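4. Folding and storing the cloths

This section belongs to the set-up guide for the shared work room at Drindbridge. It explains how the cloths are washed, folded and put back. Please read it one time completely before you start with your first load. Sections 2 and 3 (the washing machine, the drying rack) must be finished first.

The guide uses the word "cloth" for everything that is made of fabric and lives on the shelf: the towels, the small wiping cloths and the patterned covers. Where a step is only for one type, it is written in the step.

4.1 What you need

- One table with a clean and dry top. The table must be longer than the longest towel when it is fully open.
- The cloths, completely dry.
- The storage box with the lid taken off.
- The paper bands, size Medeiros 2. They are in the drawer under the window.
- A soft brush for threads and dust.

You do not need an iron. The towels of the Plerkau type have a looped surface and an iron makes this surface flat, after which the towel takes up less water.

Note: The paper bands are sold in a carton of 1000. When you open the last carton, write it on the order sheet, please. The delivery takes long.

4.2 Preparing the table

1. Take everything off the table that is not a cloth or a tool for this work. Cups go to the kitchen side.

2. Wipe the table top with a damp cloth, and then with a dry one. The varnish is glossy and a wet place is not easy to see when the ceiling lights are on. Put your flat hand on the wood and feel it.

3. Look for splinters at the front edge. A looped towel catches on even a very small splinter and a long thread is pulled out. If you find one, cover it with tape and tell Wubit Wolde.

4. Put the storage box behind the place where you will fold, with the long side to you. In this way you can lay the finished bundle in the box without turning around.

Caution: Do not use furniture polish on this table. The oil goes into the fabric and it does not come out at 40 degrees.

4.3 Sorting

1. Empty the basket onto the table and make one heap for each colour. Do not fold anything yet.

2. Yellow is for the table tops. Green is for the sink and the taps. Grey with pattern is for covering the equipment overnight. The colours are never exchanged, also not if one colour is finished.

3. Take each cloth by two corners and shake it once, strongly. Then look at both sides. Small dark spots are usually fluff and can be brushed off. If the spot stays after brushing, put the cloth in the basket for a second wash.

4. Feel the hem. The hem dries last. When the hem is cool to the hand, the cloth is not dry and it goes back to the rack for one more hour.

5. Move the colours which you are not folding now to the left and right ends of the table. Keep the middle free.

Note: A cloth with a hole bigger than a thumb nail is not folded. It goes to the rag bag, where it is used for oil and paint.

4.4 Folding a long towel

The long towel gets what we call the Skirnlow fold. The result is a long, low bundle with one round edge. The round edge has no open layers, so you can take the bundle with one hand and it does not open.

1. Lay the towel open on the table. The long side must be parallel to the front edge of the table. The label is on top and to the right.

2. Stroke the towel flat from the middle to the outside. Do not stretch it. Stretching makes the hem wavy and the next fold will be crooked.

3. Take the two corners of the far long side. Bring them towards you until they lie on the near long side. Let the corners go together, at the same moment.

4. Turn the bundle by half a turn, so that the new folded edge is near to you.

5. Fold one more time in the same direction: far side to near side. Hold the near edge with your left hand during this.

6. Look at the front. If you see open layers, turn the bundle again by half a turn. The round edge must be in front.

7. Tuck in the right end, the width of a hand. The left end stays as it is. It will be a little thick and round and this is correct.

8. Press with flat hands from left to right, only lightly. A few wrinkles are allowed. The bundle must hold its form when you take your hands away.

9. Put the paper band over the middle. Do not pull it tight.

Caution: Do not press with the elbow or with the weight of the body. The band tears and the fold in the middle becomes a hard line.

If the bundle opens again in step 8, the tucked end is too short. Go back to step 7 and tuck in more.

4.5 Folding the small cloths

1. Lay the cloth open, with any corner pointing to you.

2. Fold the near corner to the far corner. You have a triangle.

3. Fold the left and the right corner to the middle, and turn the cloth over.

4. Put the small cloths on each other, never more than ten in one pile. A higher pile falls over in the box.

The patterned covers are thick and do not go through this method. Fold them in half, then again in half, and lay them flat under the other cloths.

4.6 Putting in the box

1. Check that the box is dry inside, also in the rounded corners.

2. The patterned covers go first, at the bottom.

3. Then the long bundles, with the round edge up. Three bundles beside each other fill the box well. A fourth bundle can be pressed in but the lid will not close.

4. The small cloths go on top.

5. Write the load number in the book. The book started with 1 in October and the number on the last page is now 1051. Always add one, also if the load was only a few cloths.

6. Close the lid and bring the box back to the shelf.

Note: The shelf carries roughly 2000 grams for each box without bending. A full box with dry cloths is lighter than this. A box with damp cloths may not be, and this is one more reason to check the hem.

4.7 Common difficulties

The bundle is thicker at one end. The towel was not parallel to the table edge in step 1 of 4.4. Open it and start again. It does not help to pull at the thick end.

The towel feels rough. Too much washing powder was used. Wash it again without powder, see section 2.

The second towel slides over the first. You have put the next towel too near. Leave the waiting towels in a loose heap at the back, and take them forward only when the finished bundle is in the box.

Yellow fluff on the grey covers. The colours were dried on the same line. Brush the covers outside, not over the table.

Yellow towels, folded long 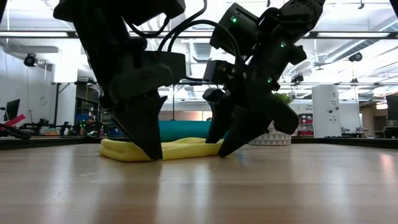
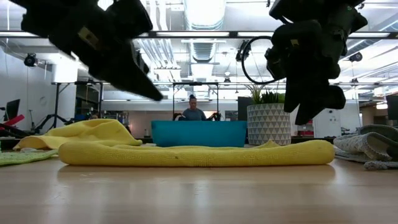 Can I fold the towels in the evening and put them in the box the next morning?

It is possible if the table is free overnight and the towels were fully dry before folding. Leave the paper bands off until the morning, press each bundle again lightly with flat hands, and only then put on the band. Do not leave finished bundles directly under the window, because the wood there becomes damp in cold nights and the lowest layer takes up this water. If somebody needs the table early, lay the bundles in the open box in the evening and close the lid the next day.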